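2018년 1월 1일 월요일

새해 첫날인데 회사 얘기부터 쓰고 있다. 어쩔 수가 없다. 어제 밤에 자려고 누웠는데도 머릿속에서 계속 랙이 왔다 갔다 했다. 떡국은 두 그릇 먹었고 오후엔 낮잠도 잤으니 이제 좀 써도 되겠지.

지난달에 Otholm 쪽에서 교육을 받고 온 뒤로 우리 라인 분위기가 확 바뀌었다. 처음엔 다들 팔짱을 끼고 있었다. Drukville 공장에서 먼저 자동화를 했을 때 이상한 소문이 많이 돌았으니까. 누가 잘렸다더라, 누가 창고로 갔다더라. 나도 솔직히 겁이 났다. 랙에 부품 꽂는 일만 9년을 했는데 그걸 그리퍼가 한다니까 내 손이 갑자기 남의 손처럼 느껴졌다.

그런데 막상 시작하고 보니 내 할 일이 이렇게 많을 줄 몰랐다! 소켓에 뭘 어느 각도로 넣어야 덜 걸리는지, 어디서 손목을 살짝 돌려야 하는지, 도면에는 하나도 안 적혀 있다. 그걸 아는 사람이 우리 조 사람들이다. Munder에서 온 엔지니어들이 수첩을 들고 와서 우리한테 물어본다. 입사하고 나서 누가 내 설명을 받아 적는 건 처음 봤다. 좀 우쭐했다(집에 와서 자랑도 했다).

요즘은 오전에는 예전처럼 라인에 서고, 오후에는 모니터실에서 시뮬레이션을 본다. 화면 속에서 그리퍼를 랙 앞까지 가져가 보고, 접근 방향을 바꿔 보고, 다시 처음으로 돌린다. 실물이 아니니까 부딪쳐도 수리비가 안 나온다. 이게 얼마나 마음 편한지 모른다. 12월 한 달 동안 우리 조가 돌린 횟수가 2463번이다. 숫자를 보고 깜짝 놀랐다. 그중에 내가 돌린 게 130번인데, 마우스도 잘 못 쓰던 사람치고는 많이 한 거다. 처음 며칠은 화면을 돌리다가 위아래가 헷갈려서 어지러웠고, 저장을 안 하고 꺼 버린 적도 있다.

제일 좋은 건 어깨다. 오른쪽 어깨가 저녁마다 뻐근했는데 12월 중순부터 파스를 안 붙였다. 한 번 교대에 랙 66개를 손으로 채우던 때는 생각도 못 한 일이다. 대신 눈이 피곤하고, 회의가 늘었고, 영어로 된 메뉴를 외워야 한다. '오프셋'이라는 말은 이제 꿈에서도 나온다. 점심시간도 달라졌다. 전에는 밥 먹으면서 물량 얘기만 했는데 요즘은 젓가락으로 각도를 재고 있다. 국에 소매를 빠뜨리고도 계속 설명하는 사람이 있을 정도다.

금요일엔 막대가 서 있는 쪽으로 어떻게 들어갈지를 두고 한참 떠들었다. 구부러진 막대가 곧은 막대 뒤에 있고 기울기도 제각각이라, 나는 손으로 할 때처럼 옆에서 비껴 들어가자고 했고 젊은 친구들은 위에서 곧장 내려오자고 했다. 결론은 못 냈다. 그래도 이런 걸로 다투는 게 재미있다. 예전 같으면 빨리 꽂기나 하라는 소리를 들었을 텐데.

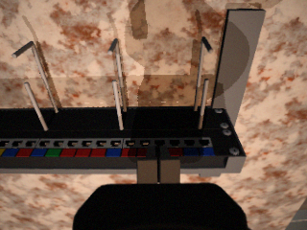
Szewczyk는 기계가 들어오면 손은 편해져도 신참이 일을 배울 자리가 없어진다고, 손으로 천 번은 꽂아 봐야 화면에서 뭐가 틀렸는지도 보이는 법이라고 했다. 그 말에는 바로 대답을 못 했다. 맞는 말 같아서다. 내가 화면을 보고 저 각도면 걸리겠다 싶은 것도 결국 9년 동안 걸려 봤으니까 아는 거다. 신참은 첫 석 달은 무조건 오전 라인에 같이 세우자고 해 볼까 싶다. 내가 옆에 붙어서 가르쳐도 좋다. 생각해 보니 그것도 꽤 해 보고 싶은 일이다.

내일 출근하면 옆에서 들어가는 길부터 다시 돌려 볼 거다. 손목을 조금 더 일찍 돌리면 될 것 같다. 빨리 해 보고 싶어서 큰일이다. 도시락 반찬은 어제 남은 전으로 하고, 알람은 다섯 시 반에 맞췄다.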